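Do More Grasp Examples Help? Collecting Bin Picking Data on the Allgate Cell
Project report, spring term. Submitted 6 Mar 2025.

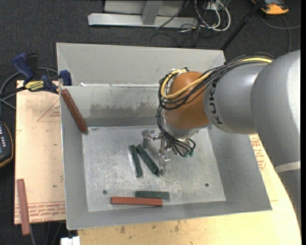 1. What we were asked to do

The brief from the Murby lab was to gather examples of grasps on bar-shaped blocks in a metal bin, train a grasp predictor on them, and report how much the predictor gained. The brief assumed it would gain. We were less sure at the start and we are still not very sure, so this report spends more space on the examples than on the model.

2. Setup

We used the KUKA arm with the finger gripper already mounted on it. The bin has sloping walls, so blocks tend to slide toward the floor, but some end up leaning in a corner with one end near the rim. We used green and reddish blocks and kept both colors in every session. The bin stands on wooden boards, with a bar clamp at one corner. The clamp was added in January after we found that the bin had crept toward the arm during a long run. Everything recorded before that was thrown out.

3. How examples were collected

Each example is one attempt: the arm picks a grasp point, closes, lifts, and the result is logged as held or not held. We logged 1217 attempts. After removing duplicates and runs with a bad camera trigger, 155 were lost. A further 224 were set aside as a test set before any training was done.

Between attempts the blocks were stirred by hand. This is the weakest part of the method. A person asked to make a random pile makes a tidy one, with blocks side by side and few crossed. Later on we tipped them in from a box, which gave uglier piles and more failures. The two kinds of pile are marked separately in the log, and anyone reusing the data should not mix them without checking.

A block that left the bin was not counted as a target. We put it back only at the end of a batch, so the number of blocks in the bin varies, and the model may have learned something from that.

4. What the labels are worth

"Held" sounds clear until you have to decide it. The Hassanpour script calls a grasp held if the fingers stop before closing fully. It also says so when they have closed on the bin wall. We checked by eye and corrected 70 labels, nearly all of them from blocks lying close to a wall or in a corner. We did not have time to check every attempt a second time.

5. Results

The predictor did better than picking a block at random. It did no better than a simple rule, "take the block nearest the center of the floor," on the hand-stirred piles. On the tipped piles it was slightly ahead, but the gap changed with the training seed and we would not defend it. Training on half the examples gave nearly the same score, which suggests that more of the same kind of example would be a waste of arm time.

6. If someone continues this

Collect corner cases on purpose, fix the label script first, and run the simple rule before training anything. The Grimton group has asked for the full log. They should get it with section 4 attached.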